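Latuheru Early Learning Materials Fund
Progress report, second period
Project: Shape block sets and work boards for preschool rooms
Prepared by Duygu Bayram, project lead

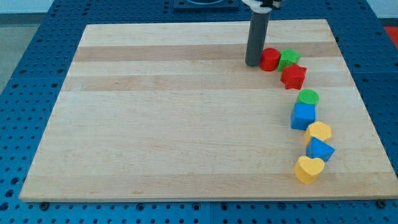
Work in this period covered three of the five items in the agreed plan: the choice of block shapes, the specification of the work board, and the first round of room trials. The remaining two items, the printed activity cards and the storage trays, are behind schedule and are dealt with under Delays.

1. Background to this period

The first report ended with two open questions. The first was whether one set should serve both sorting and line-making activities, or whether two smaller sets would be needed. The second was whether the blocks should be used directly on classroom tables or on a separate board. Both have now been settled. The project will supply one set and one board per table group.

The grant covers 145 sets. That number has not changed. The board was costed in the original budget as an optional item and is now treated as standard, with the difference taken from the packaging line (see section 6).

2. Block shapes

All shapes in the set are thick enough for a child of three to pick up with a whole-hand grip. Cylinders and five-pointed stars were kept from the first draft. The cylinder stands upright on a flat end and is the easiest piece to place next to another piece without gaps. The star is the hardest to line up, and staff in the trial rooms asked for it to stay for that reason. It can be turned to several positions and still look right to the child, which gives the adult something to talk about.

The same shape is supplied in more than one color. A red star and a green star allow sorting by shape, and a red cylinder and a red star allow sorting by color. Staff reported that children aged three sorted by color first in nearly every session. The move to shape came later and usually after an adult had done one example.

Two shapes were dropped. The half-moon rocked when placed on its curved side and was left out after the second week. The long bar was used as a hammer in two rooms and was withdrawn on the advice of the room leads.

Surface finish remains under review. Miltura, the molding supplier, offered smooth and ribbed top faces. The smooth sample showed fingermarks and was harder to pick up with damp hands. The ribbed sample was easier to hold but takes longer to clean with a cloth. A soft brush was added to the cleaning instructions, and the question will be put to the room leads again at the end of the next period.

3. Work board

The board is light-colored wood, made of glued strips, and rectangular. The strips vary in tone, so that some boards show one or two clearly darker bands. Brometti, who supply the boards, can select for even color at extra cost. We have not asked them to. Children in one room used a dark band as a starting line for their rows, and there was no report of the bands causing confusion during sorting.

The main reason for having a board is space. On a full classroom table the blocks spread out, mix with other materials and end up on the floor. On the board a group of eight blocks can be set out in a row or a curve and still leave a large open area for the next step of the activity. Smaller boards were tried in one room and returned within a week, as two children could not work on them together.

Fixing was the second point. A loose board slid when children leaned on it. Three methods were compared:

Rubber feet. Quick to fit and cheap. They held well on laminate tables and poorly on painted ones. Several came off during cleaning.

Clamps. Held well on every table. Not accepted by the room leads, as they stick out at the edge where children sit.

Screws through the board into the tabletop. Held well. This needs a table that the site is willing to give over to the purpose, or one with a perforated top that will take a screw without new holes.

The specification now gives screws as the first choice and rubber feet as the second. Screw heads are to sit close to the corners, out of the working area, and must be checked for height before a board is put into use. On one early board a head stood proud of the surface and was corrected the same day.

The end grain on the cut edges is left exposed. It is sanded but not sealed. Dolores Quintanilla, who reviewed the boards on behalf of the trial sites, has asked for a sealed edge, citing the amount of wet cleaning done in these rooms. Brometti have been asked for a price. Until that arrives the cleaning note tells staff to wipe the edges and dry them at once.

4. Line activities

The line activity was the main subject of the room trials. The adult sets out the first few blocks in a row and the child carries on. Three types of line were used: straight, stepped and curved.

Straight lines were completed most often. Children tended to push the blocks together until they touched, which closes up the row but also makes it drift to one side. Stepped lines were completed least often and have been moved to the older age band.

Curved lines gave mixed results. A gentle curve starting near the far side of the board and ending near one corner was followed well by children sitting at the near side. When the curve began close to the child, many of them straightened it within three or four blocks. The activity cards will show the curve starting at the far side.

Height on the board also matters. If two neighboring blocks are not quite level, for instance a star set slightly higher than the cylinder beside it, some children correct the first block before going on. Staff were split on whether to allow this. The guidance will say to allow it and to note it on the record sheet.

5. Trial sites and attendance

Trials were run in 14 rooms. Sessions took place in the morning, after arrival and before outdoor play. A session was planned at 20 minutes, and most rooms kept to this. Two rooms ran shorter sessions with more children and one ran a single longer session on a Saturday as part of an open day. The open-day results have been kept apart from the others, as parents took part.

A total of 56 record sheets were returned. The sheets from the early weeks are less useful than the later ones – the first version had no space to say which type of line had been set, and staff wrote it in the margin or not at all. The second version corrects this. Where the line type could not be established, the sheet was used for the sorting results only.

One room withdrew partway through on account of building work and has been offered a place in the next round. Its completed sheets are included in the total.

6. Budget

Spending on blocks is in line with the plan. Spending on boards is over the original line, as expected from the change described in section 1, and the overspend is matched by the saving on packaging. The printed outer box has been replaced with a plain carton and a label from Flostalex. The trial rooms had discarded the printed boxes within days and kept the blocks in their own containers.

No funds have been moved between staff and materials lines. If edge sealing is approved, a further transfer within the materials line will be needed. We would request this in writing before placing the order.

7. Delays

The activity cards are late. The drawings were made before the half-moon and long bar were dropped, and most of the cards showed one or both. Redrawing is under way. The cards for sorting are finished and the cards for straight lines are in checking. The curved set has not been started.

The storage trays are late for a different reason. The sample tray held the cylinders well but let the stars ride up over the divider when the tray was carried. Miltura have proposed a deeper divider. A second sample is due in December.

Neither delay affects delivery of the blocks and boards. Rooms can begin with the sorting cards and receive the others when ready.

8. Plan for the next period

Close the surface finish question with the room leads.
Obtain the price for sealed edges and submit a transfer request if required.
Complete the straight and curved activity cards.
Approve or reject the second tray sample.
Run a second round of trials with the revised record sheet, with the withdrawn room included.

Decision requested from the fund: agreement to treat the board as a standard item in all sets, with screw fixing as first choice. The board order cannot be placed until this is confirmed. Brometti have held their current price to the end of the period, and a reply before then would be appreciated.

Record sheets and supplier correspondence are held at the project office and can be sent on request.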